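마루를 오래 쓰는 집

론소프에 사는 이다 푹스의 집에는 카펫이 한 장도 없다. 1층 거실부터 복도 끝 작업실까지 전부 나뭇결이 드러난 바닥이다. 이사 온 해 4월에 깔았고, 그 뒤로 가구는 여러 번 바꿨지만 바닥은 그대로 두었다.

푹스는 바닥재를 고르는 데 두 달을 썼다. 견본을 받아 와 거실에 늘어놓고 아침과 저녁에 한 번씩 보았다. 가게 조명 아래서는 비슷해 보이던 것들이 집에서는 꽤 달랐다고 한다. 너무 붉은 것과 광택이 강한 것을 먼저 뺐다. 마지막까지 남은 둘 가운데 결이 잔잔한 쪽을 택했다.

"무늬가 큰 바닥은 처음엔 좋은데, 물건을 올려놓으면 어수선해요. 저는 바닥에 물건을 많이 두는 편이라서요." 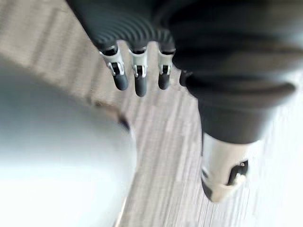

나뭇결 바닥 위, 검은 손가락과 은색 관절.

관리법은 단순하다. 매일 마른 걸레로 먼지를 닦고, 물걸레는 꼭 짜서 일주일에 한 번만 쓴다. 세제는 거의 쓰지 않는다. 물을 쏟으면 결 방향으로 닦아 낸 뒤 창문을 열어 둔다. 의자 다리에는 펠트를 붙이는데, 모래가 끼면 오히려 바닥을 긁기 때문에 계절마다 새것으로 간다.

그래도 흠집은 생긴다. 얕은 것은 같은 색 왁스로 메우고, 깊은 것은 목공 일을 하는 데클런 너톨에게 맡긴다. 너톨은 지금까지 바닥을 346곳 손봤다고 작업 수첩에 적어 두었다. 론소프와 잴틀로 일대의 집이 대부분이다. 그는 왁스를 바르기 전에 흠집 안쪽을 솔로 털어 내라고 권한다. 먼지가 남은 채로 메우면 얼마 못 가 그 자리가 들뜬다.

왁스 색을 맞출 때는 한 가지 색으로 끝내지 않는다. 밝은색을 먼저 채우고 어두운색을 가늘게 그어 결을 이어 준다. 굳으면 플라스틱 주걱으로 높이를 맞추고 부드러운 천으로 문지른다. 손바닥만 한 자리 하나에 40분쯤 잡으면 된다는 것이 푹스의 계산이다.

작업실은 거실보다 손이 더 간다. 무거운 것을 끌지 않으려고 바퀴 달린 받침을 쓰고, 바퀴는 고무로 된 것만 산다. 금속 부품을 내려놓을 때는 얇은 매트를 먼저 편다. 매트는 밤에 걷어 세워 둔다. 늘 깔아 두면 그 자리만 색이 달라진다. 창가 쪽은 이미 조금 바랬다.

푹스는 내년 봄에 복도만 표면을 다시 손볼 생각이다. 너톨은 한 해쯤 더 써도 된다고 했고, 둘은 아직 날짜를 정하지 않았다.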